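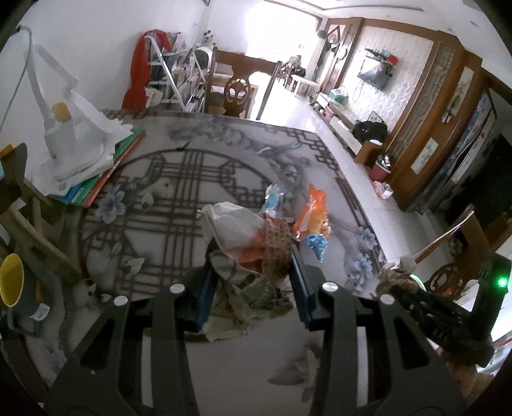
New house rules for teaching robots to tidy up

Robots that can clear a table are going to need a lot of practice in real homes, and now there is a plain-language guide for the people who give it to them. The Wuklow Home Recording Guide came out this week. It is five pages long, free to use, and written so that a first-day operator can follow it without help.

The guide covers work done with hand-held grippers, where a person picks up wrappers, cartons and other everyday things while a camera on the tool records each grasp. Those recordings are later used to train robot arms. Until now each team has mostly made up its own rules, and it shows when they try to share their work.

"I read the draft on a bus and missed my stop," said Aishwarya Nambiar, who edited the guide for Stisent. "It's the stuff we've all been telling new people out loud for years, finally on paper, and it's good!"

The biggest section is on privacy. Operators must ask everyone living in the home before recording begins, and must ask again if someone comes in partway through. Letters, family photos and screens should be turned away or covered if the household wants that. Anyone in the home can call a stop, and whatever was recorded in that room that day has to be deleted on request.

There are rules for the work itself, too. Fingers stay away from the pads while the gripper is closing. Cords are kept off the walking path. When two operators share a table, one of them calls out before reaching across. After a failed grasp the operator waits five seconds with the tool still, then tries again, and the failed try is kept in the set and labeled as a miss.

That last rule caused the most argument. Some teams wanted misses thrown out. Genji Morikawa, who tests robot arms at Clotaleo, pushed hard to keep them in and is delighted with how it went. "A crumpled wrapper slips in so many ways," he said. "If all I ever get is the clean grabs, my arm has no idea what slipping looks like."

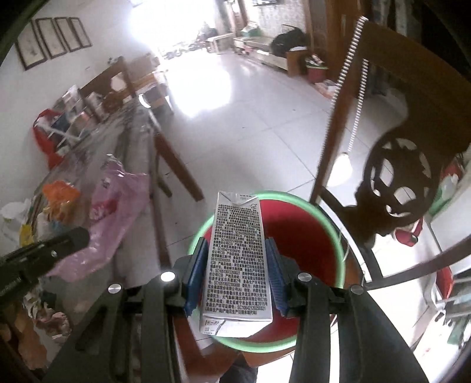

A drinks carton held in the gripper's blue pads over a round container with a green rim.

The guide also asks teams to leave rooms the way people live in them. Moving a chair for safety is fine. Swapping the tablecloth for a plain one or clearing the shelves is out, unless the household asks. Print on packaging may stay readable, but address labels with a resident's name may not.

Drafting took over five months. The writers went through 182 comments from operators and households, and Murali Mathew, who sorted them, said the ones from households were the most fun to read. Several asked for a simple card listing who to call after the visit. It is now on the last page, ready to cut out.

Stisent and Clotaleo have both said they will start using the guide right away. A Malayalam version is being checked, and comments on the first edition are open to anyone who has recorded at home or been recorded.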